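Workout Tops, Laundry and the Folding Table

Hello again, and welcome to the December page! The big clothes sort-out goes on, and so does my usual rambling. If you're new, I'm the one who decided in the fall to go through every knit I own, fold what I'm keeping and pass on the rest. It's slow going. I do a bit in the evening after supper, usually with the radio on, and my sister-in-law Xóchitl Barajas drops by when she feels like bossing me around (she's good at it).

I'm on the stretchy, seamless stuff now, which I'd been putting off. Sweaters I can fold half asleep. A knit top with hardly any shape to it is another story, you pick it up by what you think is the shoulder and you've got the hem.
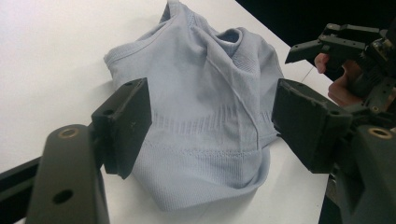
My way in is always to hunt for the hem first. The ribbing feels thicker between your fingers than the rest, so I run my hand along until I hit it, then give the whole thing a gentle shake and lay it down with the hem toward me. After that the neck sorts itself out, mostly. Xóchitl starts from the neckline and swears it's faster. We've argued about this since Thanksgiving and I'm not budging!

Once it's flat I smooth from the middle out to the sides, fold one side in, then the other, then bring the bottom up in thirds. Please don't iron these before you've read the tag. I pressed one years ago with the iron way too hot and it went shiny right across the front, and I still think about it. If there's a crease that bugs me I hang the top in the bathroom while I shower and it drops out by breakfast.

A few of you asked about color. I keep the blues and grays in one stack and everything else in another, and that's as organized as I get. Petro Prokopenko wrote in to say he sorts his by how warm they are, which I might steal for the sweaters.
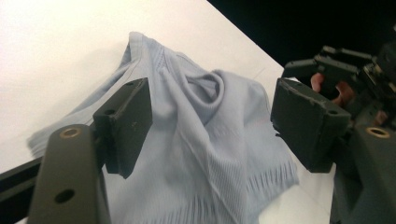 Fine knits snag if you so much as look at them, so rings off before you start. I learned that with a cardigan I really loved. For washing I turn them inside out, cool water, short spin, and I skip the softener on anything stretchy. They dry flat on a towel over the spare bed, so the cat is furious and the spare room is closed for business most of the month.

Total so far is 77 pieces folded and 52 in the giveaway bags, and I haven't even opened the trunk in the hall. Heriberto Huerta has kindly offered to drive the bags over for me once his truck is back from the shop. If you want first pick of anything, send me a note with your size and I'll have a dig through before he comes. Scarves and gloves are next, and there are a LOT of gloves, plenty of them without a partner.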